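Why I'm hanging on to my old estate car

Every few weeks somebody asks me when I'm going electric. My brother-in-law asks, the man at the tyre place asks, and last Sunday my own mother asked, and she still calls the sat nav "the lady". I've nothing against electric cars. I've driven a few and I liked all of them, apart from the seats in one. But I've got a Kolář estate with a dent in the back door and I'm keeping it, and I want to say why without being told I hate the planet.

The thing is sixteen years old. It starts. It swallows a wardrobe if you take the head restraints off, and the dog has her own corner where the carpet has gone bald. Last June it went in for its big service at Salim Mwaipopo's garage and the bill came to £600, which made me wince, and I moaned about it all the way home (in the car, which was running beautifully). Then I got in and looked up what I'd pay every month for a new Fundo on one of those lease deals, and I stopped moaning. Two months of that and I'd have been worse off!

Yes, I know, fuel. I do fill it up and I do notice. But I don't drive very far. We live close enough to the shops to walk, I work from the spare room now, and most of the miles go on the run up to Prarnimska to see my mother. A car that mostly sits on the road outside the house isn't burning much of anything. 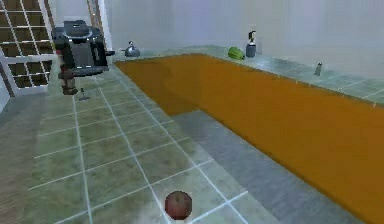

What really puts me off the new ones is the screen. I tried a Turkeck at the dealer's, a lovely quiet thing, and I wanted the heater turned down a bit. In my car that's a knob. I can find it in the dark with gloves on. In the Turkeck it was a little picture of a fan, then a menu, then a slider which I kept overshooting because we were going over a cobbled bit at the time, and the salesman leaned across to help and put the rear wiper on. He was very nice about it. He said you get used to it, and I dare say you do, but I've also got used to my knee clicking and I wouldn't pay extra for it.

And why are they all so heavy and so tall? I'd have an electric estate tomorrow if someone made a plain one at a plain price. Low boot lip, cloth seats, proper door handles you can pull. My Kolář has a boot of 1605 litres with the seats down, I looked it up in the handbook, and I've used every one of them on a trip to the tip. Half the big SUVs I've peered into can't match that, for all their bulk, and you have to lift everything up to your chest to get it in.

Charging is the other one. We've no drive. I park wherever there's a gap, and some nights that's round the corner by the chapel. I'm not trailing a cable past three front doors. When the council puts chargers in the lamp posts, as it keeps saying it will, I'll look at the whole business again, and I mean that.

Until then Salim has orders to keep her going. He reckons the exhaust has another couple of winters in it, and he wants to see the front brakes again before the summer.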